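一月的公益旧书集市总算定下来了，我昨天晚上从街道活动室开完会出来，手机里记了满满一页，赶紧趁还没忘写给大家。

先说最要紧的：时间是周三下午三点开门，地点还是老地方，Tiria 咖啡馆后面那个带玻璃顶的院子。去年来过的朋友应该记得，院子进门要拐两个弯，第一次来很容易走到隔壁停车场去（我就走错过，抱着一箱字典，差点没哭出来）。今年 Tiria 答应在巷口挂一块大牌子，天黑以后还会亮灯。

这次的摊位有 50 个，比去年多了一排，报名的人还在往上涨。我问了负责排摊位的 Cherry Mae Catacutan，她跟我说，前天一天就收到 115 封邮件，有人一家三口写了三封，每封要的位置还不一样！她一边回邮件一边改图，改到后来干脆把整张平面图重画了。想带小朋友来摆摊的，可以在邮件里写一句，她会尽量安排在靠里面的位置，那边风小，离热水也近。

书的来源也比去年杂。最大的一批是 Saso 印刷厂清仓库清出来的，600 本，大部分是九十年代的地方志、菜谱和连环画，还有一些装订时排错页的样书。我翻到一本讲腌菜的，第 40 页后面直接跳到了怎么修自行车，读着居然挺顺。这批书统一定价 3 块钱一本，卖书的钱全部拿去给河东小学的图书角换书架。学校那边的老师说，现在的架子一推就晃，最上面一层早就不敢放书了。 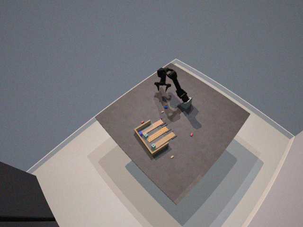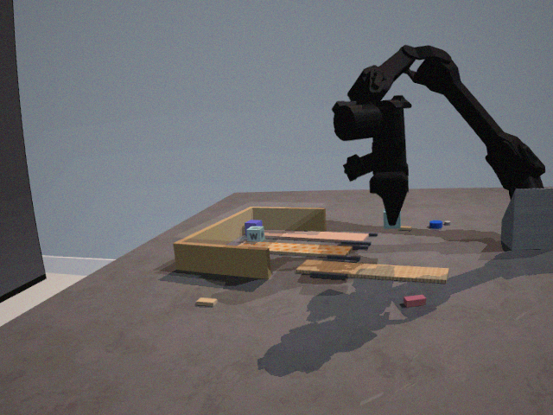
另外一批是 Gkikas 书店寄卖的，价格会高一点，主要是外文小说和几套旧地图。老板说地图可以现场摊开看，但是请大家先把手里的奶茶放下。我举双手赞成，去年有一张很漂亮的航海图就是这么毁的，一杯芋泥波波，从地中海一直流到黑海。

换书角今年也保留。规则没变，一本换一本，教材和过期杂志不收。去年最抢手的是推理小说，开门没多久就换空了，剩下的全是减肥食谱，所以想换推理的朋友早点来。我自己打算带一套看完的武侠去，缺第四册，先说清楚，免得有人换回家骂我。

还有一个新活动，是修书摊。Surnar 装订工作室的两位师傅会过来，帮大家粘书脊、补撕破的页、换掉生锈的订书钉，小修免费，换封面要另外收材料费。每人限带两本，到门口领号。古籍和特别贵重的东西师傅说不现场修，可以先登记，回头约时间拿到工作室慢慢看。我妈听说以后已经把她那本散了架的《赤脚医生手册》用橡皮筋捆好了，放在门边，生怕我忘。

交通方面，院子附近那几天有一段路在修水管，公交车会绕行，原来在巷口的站临时挪到了邮局门口，走过来几分钟。骑车的话可以停在院子后门，那里新划了一块地方。开车的我真心劝你算了，去年我朋友绕着那几条街找车位，等她停好走进来，我书都已经买完了，正坐在台阶上吃烤红薯。

下雨照常，玻璃顶不漏（至少 Tiria 的店员是这么跟我保证的）。晚上七点收摊，最后半小时换书角剩下的书可以随便拿，拿多少都行，麻烦自己带袋子，现场不提供塑料袋。

摊位报名到周一中午截止，还是发邮件给 Cherry Mae，标题写上“旧书集市”和你的名字，正文里写清楚大概带多少书、要不要桌子。桌子数量有限，自己能带折叠桌的请尽量带。要是有人手里正好有《射雕》第四册，哪怕封面掉了也行，请一定来找我，我摊位在进门左手边第二个。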